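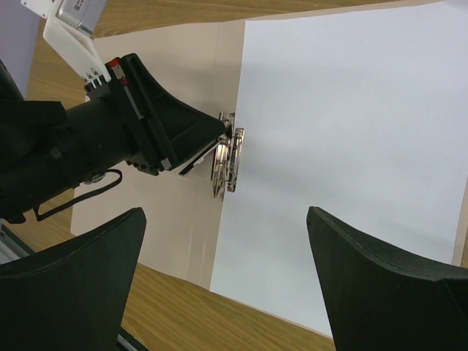 Jaws open, second arm coming in from the left.

Friday, April 3, 2026

Student guitars, spring setup. Carrying on from the pages on nut slots.

The Ocampo order is 20 nylon-string guitars, all small sizes, all going to first-year players. Hayley wants them playable by kids whose fingers give out after a few minutes, so low action comes ahead of volume. I agree with that for this group. The older ones in the November batch got a more normal height and the teachers were happy with it, but those students had a year behind them.

Started with the Zerach guitars. Necks are straight enough. No truss rod in these, so what you get is what you get, and the saddle is where most of the work happens. Method as before: measure at the twelfth fret on both outside strings, work out the drop I want, take off twice that at the saddle, check again. Sanding block flat on the bench, saddle held upright against the square. I rushed one and rounded the bottom edge. It rocked in the slot and the D string went dull. New blank, did it over, D string came back.

Things to remember about the Zerach saddles:

The plastic is soft. Coarse paper takes it down faster than you think. Go to the finer grit early and count strokes.

Slots are not all the same width. Don't swap saddles between guitars even if they look the same. I pencil the guitar's number on the underside and redo it if I sand the mark off.

A couple of the slots had glue in the bottom. Scrape it out before measuring anything.

Nato guitars are different again. Bodies are a little heavier, nuts are cut high on every one I have picked up so far. Open chords near the nut come out sharp and a beginner will be told they are pressing wrong when they aren't. I took the first three strings down with the slotting files until there was only a sliver of daylight over the first fret with the string held at the third. Basses I left slightly higher. Jitendra checked F on two of them with a capo off and a tuner on, and says the intonation is fine for what they are.

Jitendra Saxena's note, copied here from the whiteboard so it doesn't get wiped:
"Nato no. 394 – buzz on the G string, frets 5 through 7, not at the nut. High fret at 8. Level that one fret only, don't touch the rest."

I did 394 after lunch. He was right about the eighth. It had lifted at the treble end. Tapped it first, no change, so a bit of thin glue, clamp, and a caul cut to the radius (flat, on these). Left it in the clamp and went on with strings. When I came back it had seated, and it needed only a few passes with the small file and then a crown. Buzz gone when played normally. It still buzzes if you hit it hard. I would not chase that any further on a school guitar.
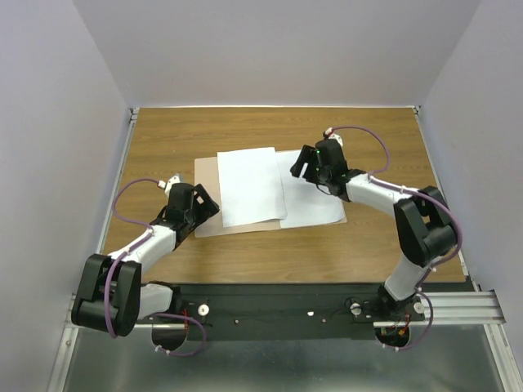
Both arms at the wooden table, two sheets of paper on the cardboard.

Strings. We tried the normal tension set and the light set on two otherwise matched guitars. The light set is easier to press but goes flat and floppy on the low E at the shorter scale, and tuning by ear gets hard. Hayley played both without being told which was which and picked the normal tension for the low strings and the light for the high ones. We could mix sets. I don't love it. Replacements get bought by parents off the rack and nobody is going to mix sets at home. Going with normal tension across the board and relying on the lower action.

New nylon strings will keep slipping for days. Pull each one up gently along its length, retune, repeat. Extra turns tied off at the bridge, ends trimmed short so they don't scratch the top. Please don't send any of them out the same day they are strung. Last time the first lesson was spent tuning.

Tuners: one stripped gear on a Zerach, third from the nut on the bass side. Replaced the whole strip with one from the parts drawer. The screw holes did not line up, so plugged with toothpick and glue and redrilled. Drill by hand, the headstock wood is soft and splits.

Money. Quote to the school was 715 for parts and strings, labor separate. Hayley Rowbotham has it entered in Funance under the Ocampo job. I used one extra saddle blank and the tuner strip that weren't on the quote. Neither is worth reopening it for. Put them down as shop stock.

Talked with Hayley about the sheet that goes home in the case. The old one is too long and starts with the history of the guitar. She wants the first lines to say: keep it in the case, keep it out of the car, don't loosen the strings between practices. Then how to hold it to the tuner, then who to call. I added a line about footstools. Half the posture complaints we hear are a kid on a dining chair with both feet dangling. A stack of books under the left foot does the job. Draft is in the shared folder, needs Jitendra to read it over.

Still open:

– Two cases with broken latches. Order latches or swap the cases, ask Hayley.
– Left-handed request from one family. Flipping a nut and saddle is possible on a Nato but the saddle slant will be wrong. Want to try it on the shop beater before I say yes.
– Humidity in the back room was low all week. Refill the sponges in the cases before they get stacked.
– Finer slotting file for the high E is worn. Cuts wide on one side. Use the spare until the new one comes.
– Recheck 394 after the strings settle.

Next session starts with the remaining Natos, nuts first, then saddles.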